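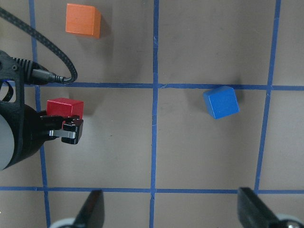 September 2024, Narkwood bench

A good long stretch on the block set with Amarachi, and I'm happy to say we're up to 2,623 episodes (136 of them new!). I kept the starting spots varied, with cubes near the lines as well as well inside the squares, as she'd been asking me to do for ages.

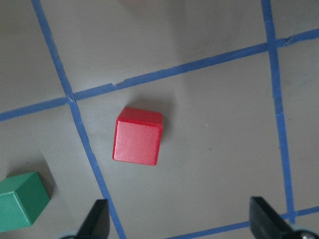

Wrist view, red cube in its square, fingers open.

Two episodes went in with the wrong color in the prompt, so I've marked those to drop. Amarachi, if you get to the tape before I do, please leave the old lines where they are until the Drisero batch is finished. More tomorrow, I hope.

Ese Tijani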